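Setting up your first live stream with Ginham

Welcome back! By now you should have your account and a working password, so let's get you on the air. Set aside a quiet half hour, and keep your phone charger close by.
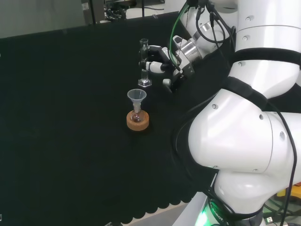
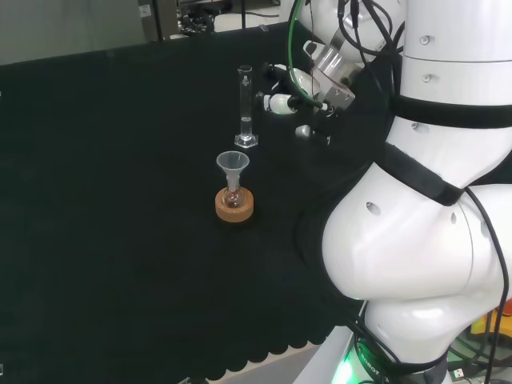
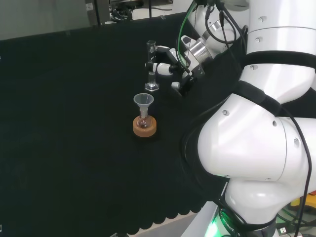

Pick one fixed view before you touch any settings, and stay with it for the whole of your first broadcast. Clear things and shiny things are the hardest to get right, and a plain dark background helps them a great deal. 

1. Open Ginham and tap Go Live. Give your stream a name of up to 82 characters (mine was simply "Motel", after our street in Wornurbridge).

2. Choose who can watch. I'd start with Friends Only, at least until you've gotten over the nerves!

3. Under Quality, pick level 4 if your connection is steady, and something lower if your evenings are as slow as ours get in November.

4. Tap Test and wait for the Vahidi meter to settle.

Note: The free plan allows 200 viewers at a time. Anyone after that sees a waiting page, and they will be let in as others leave.

Caution: Ending a stream also closes the chat, and you can't get it back. Save it first from the menu at the top.

5. Tap Start, and take a breath before you talk.

Sabine Weidemann, Ginham Help Desk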